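# About Scanlon Language School

Scanlon teaches Irish to adults who have tried before. Most of our students arrive with the same three phrases from school, one of which is asking permission to go to the bathroom. We start there.

Philomena Heffernan opened the school in Usden after her evening class was dropped to make room for parking. She had eleven students, a box of photocopies and a grudge. The grudge has mellowed. The photocopies are still in use, though page 2 of the verb handout went missing years ago and a whole generation of our graduates is shaky on the conditional.

Classes meet above the old Trastum shoe store, up a staircase we describe on the phone as "fine." Beginners have the front room, with the radiator. Advanced students have the back room and wear sweaters.

Noreen Ó Gríofa joined to cover for Philomena one November and never handed back the keys. She runs the conversation groups, where English is allowed for medical emergencies and for explaining the rules of card games. She also teaches our home vocabulary course, in which students learn the words for what they own and discover how much of it they can't name in any language.
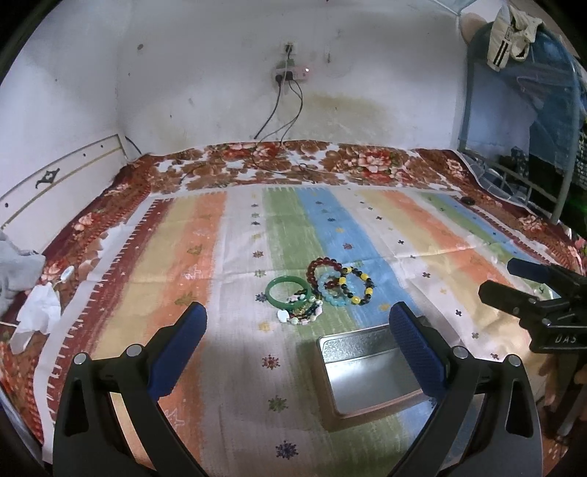

We don't give certificates. We tried it once and spelled the name of the school wrong. What you get is a seat, a reading list and a standing invitation to the end-of-term supper, where the singing is optional but the listening is not.

A term costs $60, tea included. New students can join at any point before week 3. Call the office, let it ring, and if Philomena answers in Irish, just say hello back.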